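Clothing exchange opens sorting room at Gralau hall

December 17, 1999

A clothing exchange that has run from a church porch since September has moved into a room of its own at the Gralau hall, and will take in sports kit as well as everyday clothes.

The Batis Clothing Exchange lets families hand in outgrown items and leave with the same number of others. It has passed on 1,000 garments so far, of which 314 were shirts and tops. Coats and school jumpers made up most of the rest.

The new room has a large grey fabric-covered table for sorting and folding. Organisers said the old trestle was too narrow for adult sizes and had a rough edge that caught on knitwear.
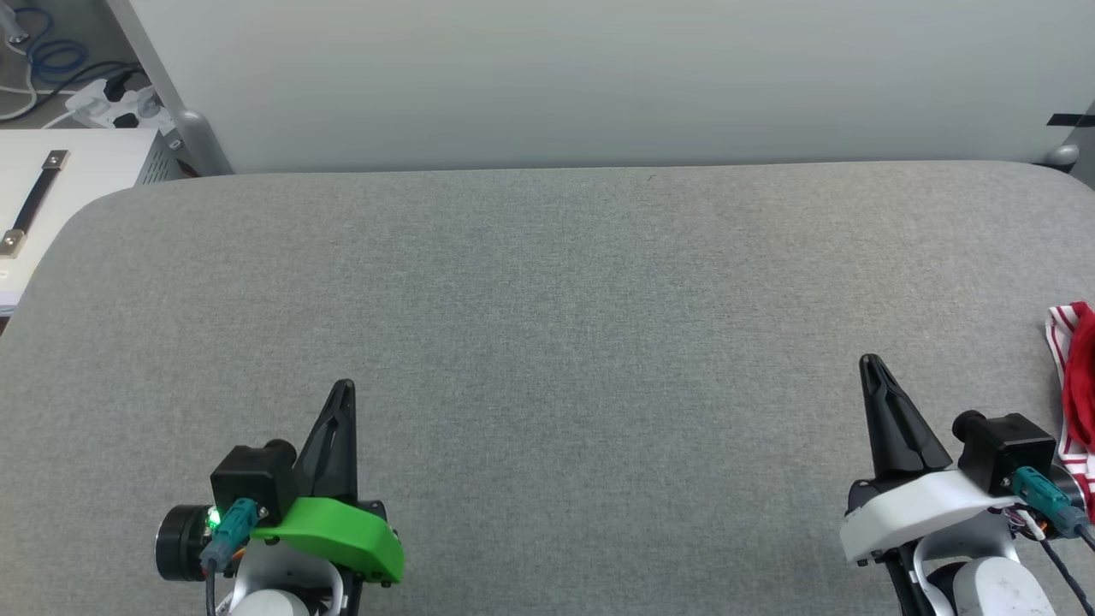 The sorting table at the Gralau hall, with a white cabinet behind.

Iwona Wieczorek, who runs the exchange, said the move would let it accept clothes on more days of the month.

"We were turning bags away because there was nowhere to put them," she said. "Now we can look at each thing properly, fold it and get it on the shelf by size."

Sports shirts have been the most requested item from older children. The exchange had not taken them until now, as many came in with names or numbers that people thought would put others off. Mrs Wieczorek said the opposite was true – basketball and football tops were asked for nearly every time the doors opened. 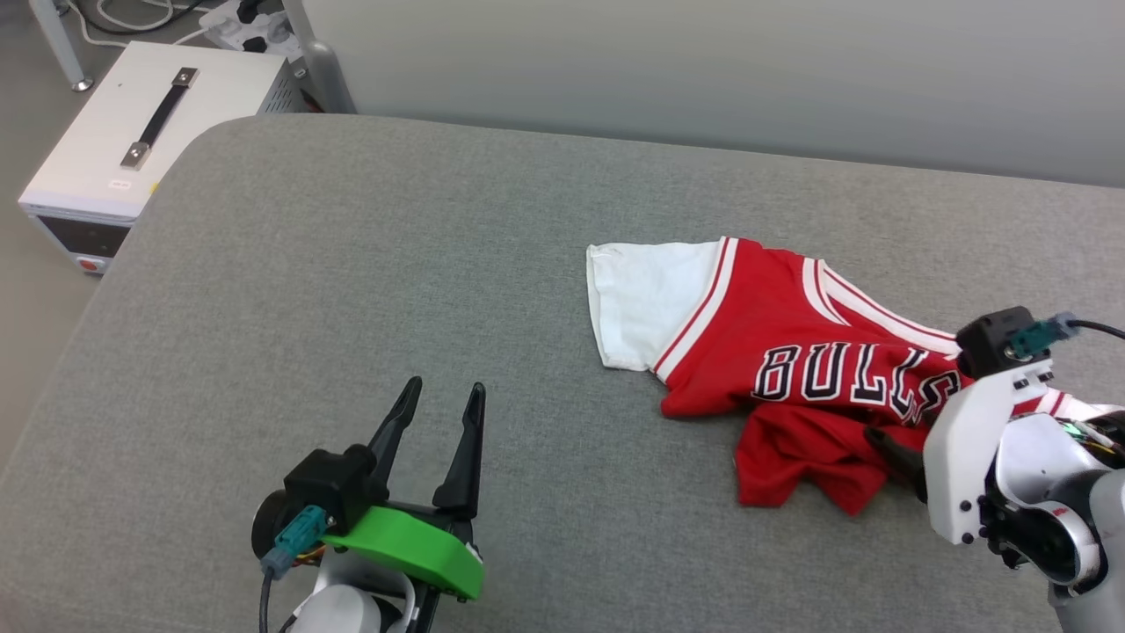
A Chicago Bulls jersey and a white T-shirt on the table.

Clothes should be clean and dry, with pockets emptied. Small repairs are done on site, but items with broken zips or large tears cannot be taken. Shoes are not accepted at present.

The hall has let the room until the end of next September. A grant of £300 from Bednarek, the haberdashery in Iven Street, has paid for hangers, rails and thread.
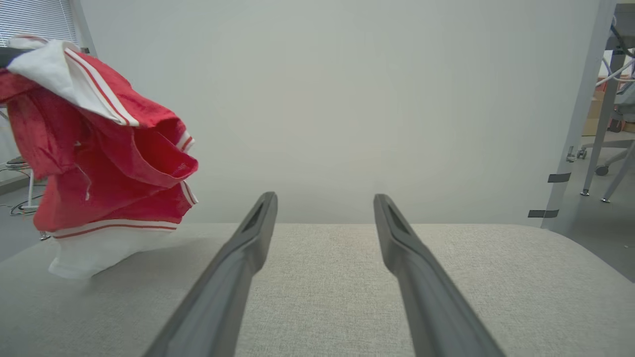

Opening times

The exchange is open on the first and third Saturday morning of each month, closing at 11. Bags can also be left at the hall office during the week, marked "Batis" and with the sizes written on the outside. It will be closed over Christmas and reopens in the new year.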